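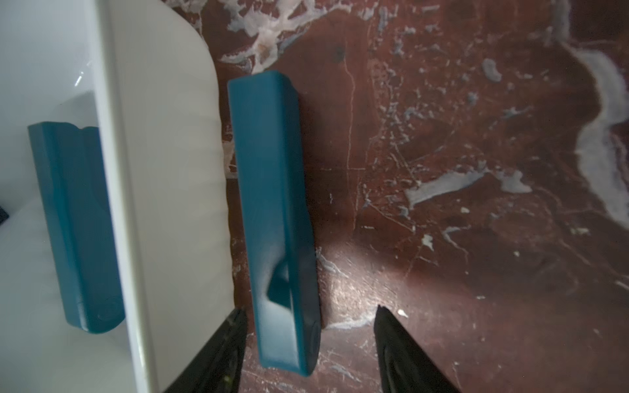
Wrist view: teal block between the two fingertips, glossy white panel on the left.

Torell Gripper Kit: block handling set

Recordings and notes from our trial of the Torell two-finger kit. Olga Moreira set up the station in Kendham and Morena Marras ran most of the sessions. We had such a good time with this kit that we wanted to share everything, rough takes included!

What's in it
661 episodes, each with wrist video, joint positions and finger opening. 9 of them are marked "slow" and were run at half speed. File names start with the session letter, then the episode number.

What we liked
The fingers are slim, so you can get in beside a part without shoving it around. Swapping them takes two screws (love this). The wrist camera keeps both tips in view, and that made labeling so much easier.

Watch out for
Shiny surfaces. A glossy panel can mirror the block, and our first detector happily picked the reflection. Veined marble is tough on edge finders too. We left those episodes in, and you can filter them with the tag "reflect".

Questions or fixes: open an issue and Morena will get to it, usually by Sunday.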